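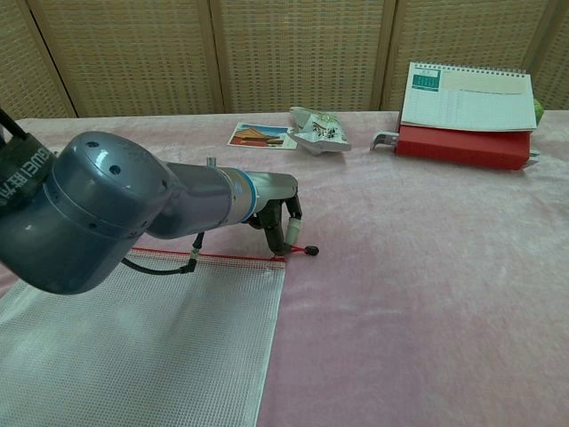 Left gripper at the zipper pull of the mesh bag.

Zipper task by remote control: pull cord slips during demos

Lợi La
I'm recording demonstrations of a two-arm bag task, driving both arms by remote control. Closing the red zipper is the weak point. The cord is thin and the bag lies flat, so the fingers often close on cloth. I have 93 recordings and 60 of them include at least one missed grasp. Do I delete those, or keep them? And would moving the arms by hand be better for this step?

Hafiz Manurung
Keep a miss if you recovered within the same recording and the recovery was clean. Cut the ones where you backed off and started over. Hand guiding gives you better feel at the cord, but your own arms end up in the camera view and guiding two arms alone is awkward. I would stay with remote control and lower the motion scale near the bag. Also check the start pose. Mine is both hands open, facing each other over bare cloth, with the bag beneath the left arm:

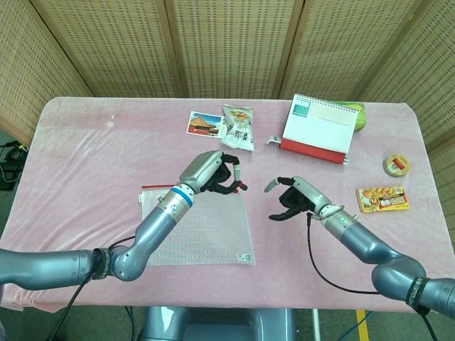 Cladia
Get more data. We needed 200 for a drawer and more than 1,000 for a zipper.

Neltetti
Depends on the policy, so I wouldn't go by those numbers. Two things to try first. Have the other hand hold the bag by the closed end before you pull, otherwise the whole bag slides over the cloth. Then approach the cord from the bead side with the fingers only slightly open. Change the bag position between recordings, but leave the calendar and postcard where they are until the basic case works.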